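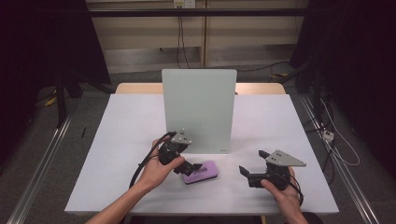 3.2 Setting and participants

The study took place in two congregations, which we call Cadby and Sekitz. Both run a weekly Bible class for young people aged 11 to 15, and both had used the same printed course for several years before we approached them. Cadby is a town church with 300 names on its roll. Sekitz is smaller and draws its members from a group of villages, so that most of the young people there depend on a parent or neighbour for transport.

Classes at both churches last 90 minutes. At Cadby the time is split between a shared meal, a talk and work in small groups. Sekitz has no meal and gives the extra time to singing and prayer. We did not ask either church to change this pattern. The leaders told us early on that they would not take part if the order of the evening had to be altered, and we took the view that a study of ordinary teaching should be carried out under ordinary conditions.

Young people were invited through a letter to their parents, followed by a short talk from the second author at the end of a class. Consent was given in writing by a parent and by the young person. Those who did not wish to take part stayed in their usual group, and nothing they said was written down.

3.3 Leaders and training

Nine leaders took part, six at Cadby and three at Sekitz. Only one had any formal training in teaching. The others had been asked to help by the minister or had once been members of the class themselves. Each was given a copy of the Jumard leader's guide and attended one training evening, led by Ilze Grigaitė, in December. The evening covered open questions, the use of silence after a question, and what to do when a young person raises a doubt the leader cannot answer.

Several leaders said that the last of these was the part they found hardest. One at Sekitz had been told as a young man that a teacher of Scripture should always have an answer ready, and he was uneasy about saying "I don't know" in front of the group. We return to this point in Section 5.

3.4 Collection of material

Three kinds of material were gathered. The first was a set of observation notes, made by Povilas Kļaviņa, who sat with a different group each week and wrote up his notes the same evening. The second was a short diary kept by each leader. The diaries varied a good deal – some ran to several pages a week, while others held little more than the passage studied and the names of those absent. The third was a set of interviews with the young people, held in pairs at the end of the course and finished in March 2022.

Interviews were held in pairs at the request of the parents at Sekitz, and we followed the same practice at Cadby so that the two sets could be compared. Some shy pupils plainly spoke more freely with a friend beside them. In other pairs one voice led and the other agreed, and we have treated such agreement with caution.

3.5 Analysis

We read the notes, diaries and interviews in full before any coding began. The coding scheme follows Adomaitis in separating talk about the text from talk about the reader's own life, but we added a third heading for talk about the group itself: who had come, who had stopped coming, and who was thought to be a "proper" Christian. This third kind of talk was common at Cadby during the meal and rare at Sekitz.

Both authors coded the first six diary entries from each leader separately and then met to compare. Most differences concerned prayer requests, which could fall under more than one heading. We agreed to place a request under the reader's own life unless it named another member of the class. The share of talk under each heading is set out by congregation in Figure 1.

Figure 1. Talk about the text, the reader's own life and the group, by congregation.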